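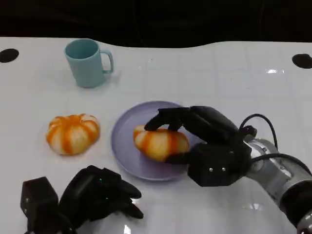
Limescale forms when hard water is heated and calcium carbonate comes out of solution. Our supply tested at 491 mg/L, which is high enough to shorten the life of a kettle element. The residue also shows up wherever tap water dries. On a glossy white tabletop with pale gray grid lines, a dried drop is hard to find until you look along the glare. On a matte, pale blue mug I can usually feel the film before I can see it.

I descaled the kettle on January 12, 2022, using citric acid. The procedure was 50 grams of powder in a liter of water, brought to a boil and left for half an hour. Vinegar works too, but the smell stays for several boils. I rinsed twice and threw out the first full kettle.

Satish Raju asked whether a jug filter would make this unnecessary. Mine is a Pirkik, and it lowers hardness for the first few weeks of a cartridge. After that the test strips read close to the tap value. I now write the install date on the lid with a marker.

The dishwasher is a separate problem. It has its own softener, and the dial was still on the factory setting. I moved it up two steps and refilled the salt. The next strip test is in August, same tap, cold water only.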